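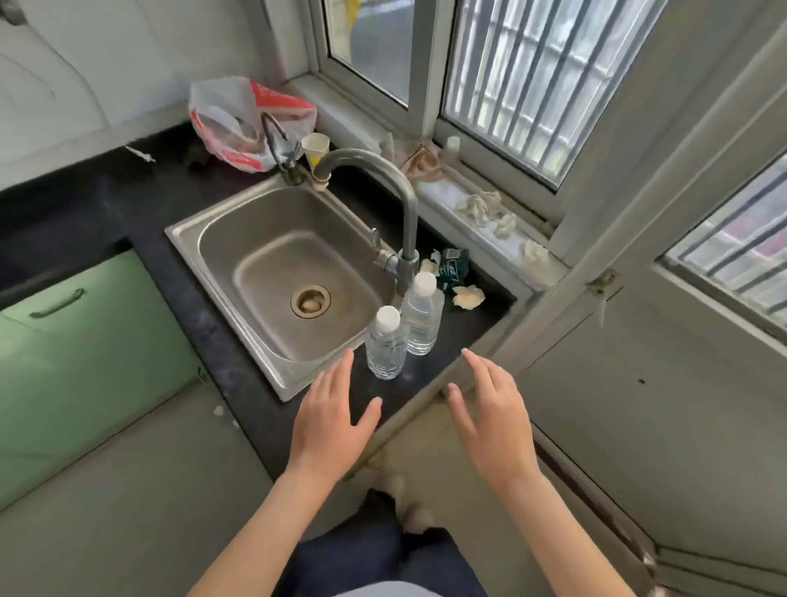

The head camera comparison was taken first, as the gripper items depend on it. Nabila Cherkaoui reported on the kitchen counter task, bottles to the right of the sink. Two camera modules are under test on the same mount, the Brivow and the Losdale, with the exposure controller left on its default setting for both. She noted that the windows behind the counter are the main difficulty: pale daylight comes in over the sill while the countertop is black, so a meter reading taken over the whole view pulls the counter down. The two bottles are clear and stand staggered, the rear one nearer the faucet, and their outlines overlap. The white caps are the most reliable feature for locating either one. Both hands and forearms stay in view with the hands over the counter, which was the requirement set for the mount angle. The mount angle is accepted and will be left alone.

Minutes of the previous meeting. Accepted with one correction: the wrist connector on the Younis arm is keyed, and the earlier minutes had it as unkeyed.

Item 1. Exposure. Iman Samir asked whether metering could be limited to the lower half of the image. Nabila said the Losdale driver supports a metering region and the Brivow driver does not. The Brivow can be run at fixed exposure, but a fixed value chosen for the counter will clip the windows completely. Iman had no objection to clipped windows, because nothing on the sill is a grasp target. Nabila objected in part. The gooseneck faucet stands close to the rear bottle and its upper part is needed for the collision model. Agreed to run both cameras at fixed exposure first, then the Losdale alone with a metering region.

Item 2. Depth on transparent objects. Neither module returns usable depth on the bottle walls. The Losdale returns scattered points on the ridges, and the Brivow mostly returns the surface behind. Iman proposed fitting a cylinder from the cap downward to the counter plane. Nabila will try it on recorded data before any arm time is booked. A set of 2000 image pairs is already on the shared drive and is enough for a first pass. No new recording is needed. The question of whether to put matte tape on the bottles was raised again and refused again.

Item 3. Grippers. The Pornamitz two-finger gripper and the Younis three-finger gripper were compared on the bench with water bottles of the same general type. Iman's notes:

Pornamitz: closes evenly, force setting holds between cycles. Flat pads slip on ridged plastic at low force and dent the wall at high force. Narrow enough to enter from the front when a second bottle stands close behind.

Younis: better hold on the body, no denting seen at the default force. The outer finger needs clearance on the far side, and with a staggered pair it touches the rear bottle on approach. Cap grasp from above works, but the wrist has to come in high and this has not been checked against the faucet.

Nabila asked for the mass limit used in the bench runs. Iman said 300 grams, set in the controller and not by the gripper. Bottles filled above that were left out and should be added. Soft pads for the Pornamitz were discussed. The supplier lists a silicone pad but the thickness is missing from the data sheet, and the opening width after fitting is unknown. Iman will ask the supplier.

Item 4. Clutter. The written task sheet assumes a clear counter. Nabila does not want it cleared for testing. Tissues and an empty wrapper near the bottles produce false candidates in the current detector, and she would like that rate recorded per camera. Iman agreed provided that gripper results are reported separately for cluttered and clear runs. The task sheet will be amended. Small white scraps are to be labeled as background and the paper cup as an object.

Item 5. Controller. The stop delay on the older controller is still unexplained. Iman swapped the cable and saw no change. Firmware update postponed until the gripper runs are finished, so that all of them are on one version.

Actions
Nabila Cherkaoui: fixed exposure runs on both cameras; cylinder fit on recorded pairs; amend task sheet.
Iman Samir: pad thickness from supplier; repeat bench runs with heavier bottles; check Younis wrist clearance at the faucet.

Any other business. The bench power supply label is wrong and will be replaced. Arm time in December is to be requested through the shared sheet.

Meeting closed at 4:40 p.m.

2 comments
2 shares

Related
Wrist connector pinout, Younis arm
Brivow and Losdale driver settings
Pornamitz gripper: bench notes
Task sheet: bottles at the sink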